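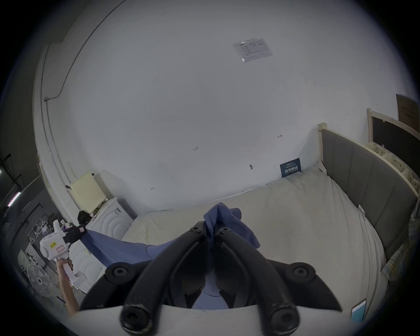
Wendell Sorensen

4. Cloth handling on the bed

Of all the chores in our study, the cloth tasks are the ones we kept coming back to, and they are where we see the most exciting room for progress. A cup has one shape. A cloth has as many as you care to give it, and every time a fingertip touches it the shape changes again. Anyone who has fought with a fitted sheet on a Saturday knows the feeling!

Figure 2. Cloth task on the bed. A blue cloth is held between two hand-held grippers, one at each end, above a white mattress.

We chose the bed as a work surface on purpose. Most earlier folding work, our own Tinedham trials included, used a flat, hard table, and a table is kind to a machine: the height never changes and the fingers can slide along it. A mattress gives way. The policy has to learn how far to press before the fingers close on fabric, and a grip that comes in too high closes on air. A grip that comes in too low takes the bedding along with the cloth (our most common failure, and a very human one).

Each demonstration uses both hands. The cloth is pinched near its two ends and drawn out between the grippers, as in Figure 2, before the first fold is made. We recorded 2,000 demonstrations for this chore and trained on all of them. A second policy, trained on 1,000, let us ask how much the extra data bought us.

The answer pleased us a great deal. The smaller policy could pick up one end reliably but often stalled while looking for the other. The larger one searched, lifted, let go and tried again, much as a person would, and it did this in the Hodton apartment, which was left out of training altogether. We had not expected that kind of patience to show up so early.

Can a machine do this chore yet, then? For a single cloth of modest size, laid out without too many layers, we would say yes, slowly. For a full laundry pile, no. The Mamell baseline and ours both struggle when a corner is tucked underneath, and neither can tell a fold from an edge with any confidence. Tamura's two-layer test, which asks the machine to lift only the top sheet, remains unsolved by every method we tried. We think touch sensing at the fingertips is the natural next step, and Section 5 describes our first attempts at it.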